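Running a thread on teaching the flower task, for those who asked after the last one. Long, mute if you need to.

1/ The task is arranging tulips in a vase with two arms. You drive the arms from a pair of leader handles, the software records joint angles, gripper opening and every camera, and the policy learns from that. We log it all with Steno.

2/ I was sure stems would be the easy part. A stem is thin, it bends, and it slides against the next stem. Close the gripper on one and you often have four.

3/ So I stopped trying to pick single stems once they're in the vase. One hand takes hold low, where the stems bunch together above the glass, and the other hand does the fussing with whatever sticks out to the side.
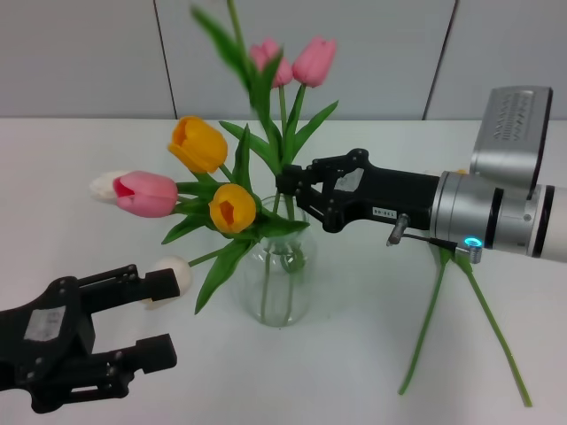 Right gripper on the stems at the neck, left one near the small white bud.

4/ Leaves are worse than blooms. They hang down over the glass and they hide the fingertips from the head camera at the exact moment you want to see them. When I lose sight of the tips I stop, back off a little and come in again. I keep those demos. The policy should know how to back off too.

5/ Driving speed matters more than I expected in November. If I go slow and careful I put in lots of tiny pauses, and the trained policy copies the pauses. It will stand there over a flower doing nothing. Now I practice a move until I can do it in one go, then record.

6/ Numbers, because people ask. We had 935 demos from the Gralari bench and threw out 233 of them. Most of the bad ones were me changing my mind halfway: reach for one flower, switch to another. A person watching understands that. The training does not.

7/ Someone at Anlow asked why we don't just move the arms by hand and record that. We tried it. For one arm it's fine and you feel the contact directly, which helps with stems. For 2 arms you run out of hands, and your own sleeves end up in every camera view.

8/ With remote control you lose the feel. No force comes back through our handles, so I judge grip by looking at how much the stem bends. You get used to it – took me a couple of weeks.

9/ The wrist views are what the policy leans on when the fingers get close. They also see a lot of things that have nothing to do with tulips. Ceiling lights, the other arm, people walking by. If all your demos come from one quiet room, that background is new to it and the behavior gets shaky.
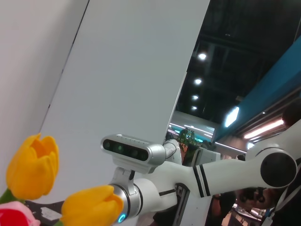
Last edited Jan 20, 2019

10/ In a hall I look at the wrist streams before I touch the handles. Strip lights, phones held up, a plant, all of that is in there along with the petals. I don't crop it out. I'd like the demos to have the same clutter the robot will run in.

11/ Artificial flowers, before anyone asks. Real ones would change shape over a day of recording and I have enough variables.

12/ Settings: 2000 steps is the cap I put on one demo. If I haven't finished by then I end it and reset the vase. The Ghanem handles have a button for that under the left thumb, and I have hit it by accident more than I'd like.

13/ Still open: how to hand a stem from one gripper to the other without turning the flower. I can do it by remote maybe half the time. If you have a method that works with plain two-finger grippers, reply with it, I'll try it this week.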